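農業用水の話を少し書きます。種や肥料に比べると地味ですが、うちの地区ではここ数年、これが作付けを決めています。長いので分けます。

1
私が借りている畑は川から離れていて、水は全部ため池から来ます。池の名前はウドル（Udar）池。地元の人はただ「上の池」と呼びます。満水で3,000立方メートル。数字だけ聞くと多そうですが、田んぼに配るとすぐ減ります。

2
池の水を使っている農家は今5軒です。昔はもっと多かったそうで、水路の分岐の数だけが当時のまま残っています。使わない分岐は板でふさいであるだけなので、板が古くなるとそこから漏れます。

3
去年の夏は7月の後半から雨が降らず、8月に入って順番制になりました。夜中の2時に自分の番が来て、水口を開けに行き、朝6時に閉める。これが盆明けまで続きました。

4
順番制でいちばん困るのは、水が届くまでの時間が番の中に含まれることです。うちの畑は末端なので、開けてから最初の水が来るまでに1時間近くかかります。上流の人と同じ4時間をもらっても、中身は3時間です。これは話し合いで直してもらいました。今は末端の2軒だけ開始が早い。

5
漏れの話に戻ります。冬に水路を歩いて、目に付いた漏れを全部地図に書き込みました。ひびより継ぎ目のほうが多かったです。コンクリートのU字溝は1本ずつは丈夫でも、地面が動くと継ぎ目が開きます。そこに草の根が入り、次の年にはもっと開きます。

6
補修には水路用の目地材を使いました。買ったのはブルムネス（Brumness）という会社の練り済みタイプです。粉を自分で練るものより高いですが、一人で作業する日は手間が少ないほうがいい。気温が低いと固まるのが遅く、12月に詰めたところは翌朝まだ爪の跡がつきました。

7
作業の順番は、草を抜く、ブラシで土を落とす、継ぎ目を湿らせる、詰める、こてでならす。ブラシを省いたところは春に浮いてきました。やり直しです。

8
直した区間は200メートル。全長から見ればわずかですが、漏れのひどいところから始めたので、末端に届く時間は短くなりました。正確に測ったわけではなく、夜中に待っている側の感覚です。今年は時計を見て記録します。

9
途中で質問をもらったので答えます。「パイプにすればいいのでは」。そのとおりで、埋設管なら蒸発も漏れもずっと少ないです。ただ、詰まったときに場所がわかりにくく、泥の多い池だと沈砂ますの掃除が必須になります。費用も5軒で割れる額ではありません。補助の対象になるかは問い合わせ中です。

10
もう一つ。「点滴灌水はどうか」。これは畑の一部で試しています。ナスとピーマンの列だけ、フェラーロ（Ferraro）の点滴チューブを敷きました。水の量は少なくて済みます。困るのは目詰まりで、池の水をそのまま通すと細かい泥と藻で穴がふさがります。フィルターを毎日洗うことになりました。

11
藻については、ロザルバ・コスタ（Rosalba Costa）さんの講習で聞いたやり方を取り入れました。取水口を水面近くにも底にも置かず、浮きをつけて中ほどから吸う方法です。浮きは空のポリタンクで十分でした。フィルターの掃除は2日に1回になりました。

12
点滴にして変わったのは通路の草です。水が当たらないので伸びません。反対に株元の草は元気で、そこは手で取るしかない。わらを敷いた列は草も乾きもましでした。今年は全部の列に敷くつもりで、わらを知り合いの田んぼから70束もらう約束をしています。

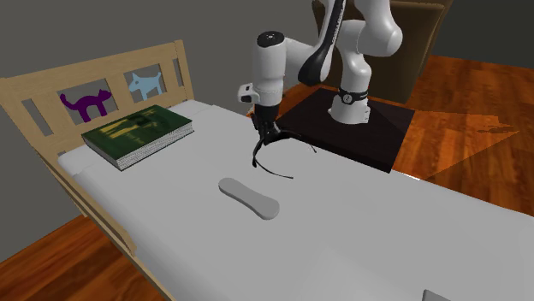
13
稲のほうは中干しの時期をどうするか迷っています。普段なら田植えからひと月ほどで水を落としますが、落としたあとに水が戻ってこない年だと困ります。去年は干しすぎて、土に大きなひびが入り、そのあと入れた水がひびから抜けました。今年は軽めにして、足跡がつくくらいで止める予定です。

14
品種も少し変えます。ヴォルドベルク（Wolludberg）という早生を1枚だけ試します。穂が出るのが早いので、8月の水不足と重なりにくいはずです。味と収量はまだ何とも言えません。隣の田の花粉や刈り取りの段取りもあるので、場所はいちばん端にしました。

15
池そのものの話。底に泥がたまっていて、満水の数字は昔の深さで計算したものです。実際に使える量はもっと少ないと思います。泥さらいは水を全部抜く必要があり、やるなら稲刈りのあとです。抜いた水をどこへ流すか、下流の地区にも先に話を通さないといけません。

16
水位は池の杭に目盛りを塗って、朝に見に行った人がノートに書いています。小屋の柱に鉛筆と一緒に吊ってあります。去年の分を見返すと、順番制に入るのがあと1週間早ければ、8月の終わりに少し余裕があったようです。今年は水位で開始を決めることにして、目盛りに赤い線を引きました。

17
同じようなため池の地区で、継ぎ目の補修に別の材料を使っている方がいたら教えてください。特に、冬に詰めて何年持ったかを知りたいです。田植えの前に、残りの区間をもう少し進めます。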